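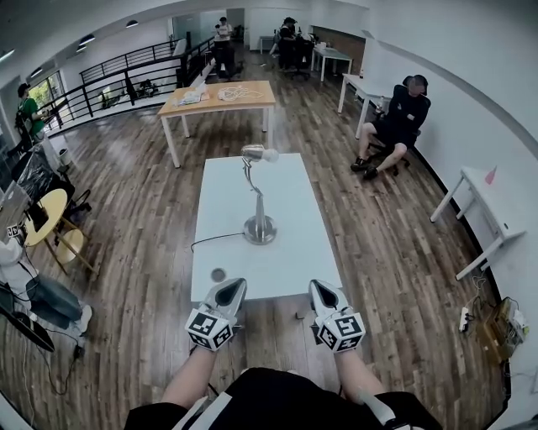
Micro argenté sur pied chromé, table blanche.

Quel micro pour enregistrer des lectures à voix haute ?
Publié le 25 septembre 2023 par Griet Van den Broek

Bonjour à tous,
Je prépare des enregistrements de nouvelles pour ma mère, qui ne lit plus depuis le mois d'août à cause de sa vue. J'ai un petit micro sur pied, posé sur une table, et je lis assise devant. Le son est correct quand j'écoute au casque, mais sur son poste de cuisine on dirait que je parle dans une salle de bain. Le sol est en lames imitation bois ou bois, je n'en sais rien, c'est une location, et il n'y a pas de rideaux. Budget : 50 euros maximum. Je lis en ce moment un recueil de Pereyra, 30 nouvelles, donc j'aimerais régler ça avant d'aller trop loin.
Faut-il changer de micro ou traiter la pièce ?

Kosmas_G
La pièce. Garde ton micro. Mets une couverture épaisse derrière toi, une autre sur la table, et rapproche-toi. À quelle distance es-tu ?

Griet Van den Broek
Un bon bras de distance. Si je me rapproche, on entend les p et les b qui claquent.

Kosmas_G
C'est beaucoup trop loin. Viens à une main ouverte et place-toi légèrement de côté, pour que le souffle passe à côté de la capsule. Baisse le gain en conséquence. Les claquements devraient diminuer nettement.

fvdb_audio
Pas d'accord avec Kosmas sur la couverture derrière. Avec un micro directionnel, c'est utile. Avec un omni, il faudrait en mettre partout. On ne sait pas ce qu'elle a. Griet, c'est quoi le modèle ?

Griet Van den Broek
Pas de marque visible, je l'ai eu avec un lot. Le vendeur parlait d'un Ramus mais je n'ai rien trouvé sous ce nom.

fvdb_audio
Alors fais le test : tu parles devant, puis derrière, même distance, même voix. Si le niveau est pareil, c'est un omni. Dans ce cas je lirais dans la chambre, face à l'armoire ouverte avec les vêtements dedans. Ça ne coûte rien.
Frans

Wilma L.
Je fais des livres audio bénévolement depuis longtemps et j'ajoute une chose : la table. Un plateau nu renvoie la voix vers le micro, et chaque fois qu'on pose la main dessus ça passe par le pied. Une serviette pliée sous le socle règle la moitié du problème. Pour les pages, lire sur tablette ou sortir les feuilles de la reliure. J'ai refait un chapitre entier à cause du bruit de papier.

Kosmas_G
La serviette sous le socle, oui. Par contre la tablette, certaines font un parasite quand elles sont branchées. Sur batterie uniquement.

veerle.s
Sinon il y a la mousse Gunulier, on en trouve d'occasion. J'en ai mis deux panneaux derrière mon bureau et je suis contente.

fvdb_audio
La mousse fine ne prend que les aigus. On se retrouve avec une voix sourde et une pièce qui résonne toujours dans le bas. Une couette fait mieux pour zéro euro.

veerle.s
Je dis ce que j'entends chez moi. Tout le monde n'a pas envie de vivre avec une couette au mur.

Wilma L.
Elle peut l'enlever après, Veerle.

Griet Van den Broek
Merci. J'ai fait le test de Frans : derrière, c'est bien plus faible. Donc directionnel ? J'ai mis la couette sur le séchoir à linge dans mon dos et la serviette sous le pied. Au casque, la différence est nette. Pas encore essayé sur le poste de ma mère.
Autre question : j'exporte en un seul fichier par nouvelle ou je découpe ?

fvdb_audio
Directionnel, oui. Donc Kosmas avait raison pour la couverture.

Wilma L.
Un fichier par nouvelle, avec le titre lu au début. Pour les longues, coupe à un changement de scène. Et annonce la fin, sinon la personne attend la suite sans savoir.

Kosmas_G
Exporte en mono, c'est plus léger et le poste n'a sûrement qu'un haut-parleur. J'utilise Flusilex pour égaliser les niveaux entre fichiers, mais n'importe quel éditeur le fait.

veerle.s
Flusilex plante chez moi dès que le fichier dépasse une heure.

Kosmas_G
Quelle version ? La 1158 avait ce défaut. Depuis la 1414 je n'ai plus rien eu.

veerle.s
1158. Je mets à jour ce soir.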